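4. Method

The items for the folding study were chosen in September from what we had at home and what the Kinnunen shop near the campus sells cheaply. I wanted small cloths and children's pieces, as these are the ones that end up unfolded at the bottom of a basket in most of the households I asked. Shirts and bed linen were left out.

Each item was washed once on a normal cycle with Falta powder and dried flat overnight. I ironed nothing. Seon-mi Koo, who shared the bench with me this term, suggested a crumpled start for every item, so before each trial the cloth was picked up by the middle and dropped from a height of 60 cm.

A trial ended when the item was in the basket and the stack was not leaning on the rim. We ran 13 trials per item. I stopped after 10 on the thinnest cloth because the hem had started to come apart – those results are marked in the table in Appendix B.

4.1 Folds used

The plain cloths were folded in half, then in half again, with the open edges facing the back. The printed pieces were harder. A printed face folded down the middle looks untidy even when the corners meet, so for those I allowed a fold in thirds. This made the stack uneven and I would not do it again.

4.2 The basket

I tried two baskets. The first, a Zeson storage box with solid sides, was too deep and the bottom cloths could not be checked without lifting the rest out. The second was shallower and had openings in the sides, and I kept to that one for the remaining trials. Small cloths went in flat first and brighter, thicker ones along the side.

4.3 Layout

The basket stayed towards the middle of the table, and its exact position was not fixed. The green frog cloth was kept out of the basket as a size reference.
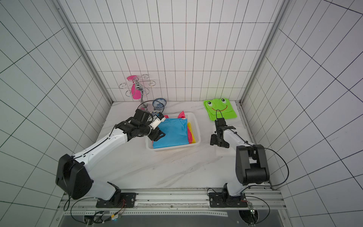 Cloths and basket on the table, with the green frog cloth outside the basket. 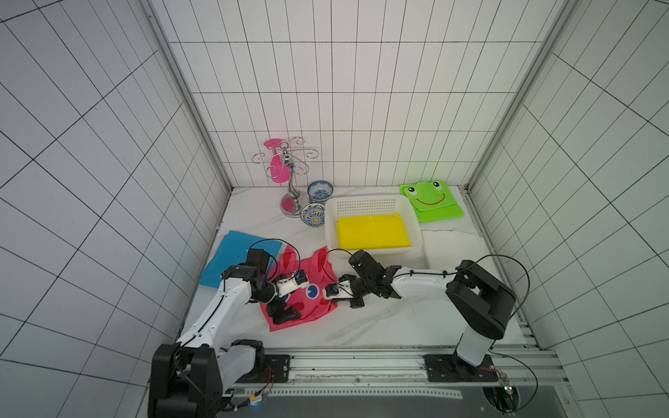
5. Problems

The main problem was colour. Pink and red cloths next to each other are hard to tell apart when judging whether an edge is straight, and I had to repeat 2 trials for this reason. A grey or white cloth between them would have helped.

The second was the scoring sheet. "Neat" and "fairly neat" were too close, and Seon-mi and I disagreed on a good number of the early scores. We changed to measuring the gap between corners with a ruler, which took longer but left less to argue over. The early scores were dropped.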